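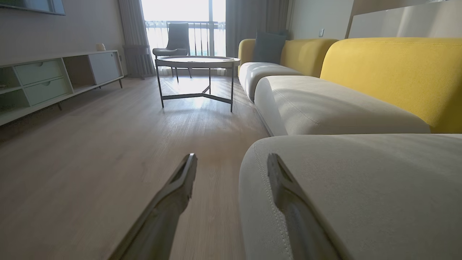
Light grey-beige seat cushion, with the stitching along its front edge.

Plindora sectional sofa: our review after eight months

I put off buying a big sofa for years. We had two armchairs and a futon, everybody had a favourite spot, and guests sat on the floor with their backs to the radiator. Then we moved to Dromville, the front room was suddenly enormous, and I ordered the Plindora in February after sitting on one at the Cullari showroom for so long that they brought me a coffee.

I love it! The seats are deep enough to tuck your legs under you, and firm enough that my mother-in-law can get up again without a hand. My old futon had a valley down the middle by its first Christmas. The Plindora has had two teenagers on it daily and I still can't tell which end they prefer.

The cover is a close flat weave that shrugs off crumbs. I've had the covers off twice, once for gravy and once just to see if I could. Zips run along the back and are long enough to be sensible. They wash at 20 degrees and dry overnight on an airer, though getting the corners back in takes patience (start at the back, work forwards, swear a bit).

Delivery was a mixed bag. It comes in boxes, and the longest is 187 cm, so measure your stairs. The two men from Fuchs were lovely and got it round our hall bend at the second go. The clips that join the sections are stiff and the leaflet shows them upside down. My neighbour Octavio Escobar worked it out by lying on the carpet with a torch.

Grumbles: the legs are short, so a vacuum head only just goes under, and things vanish there. The matching footstool is 615 on its own, which I think is cheeky, and we've made do with a pouffe. The arms are a touch narrow for a mug, too.

I looked at the Cullari own-make sofa as well, which was softer and cheaper but felt like sinking into a pudding. Lovely for a film, hopeless for reading.

If you've got the room for it, go and sit on one, and take a book. Bring shoes you can slip off. I've ordered a spare set of covers in the darker grey and will add a note on how they match once they arrive.

Updated 2nd October: spare covers are on, good match, same awkward corners.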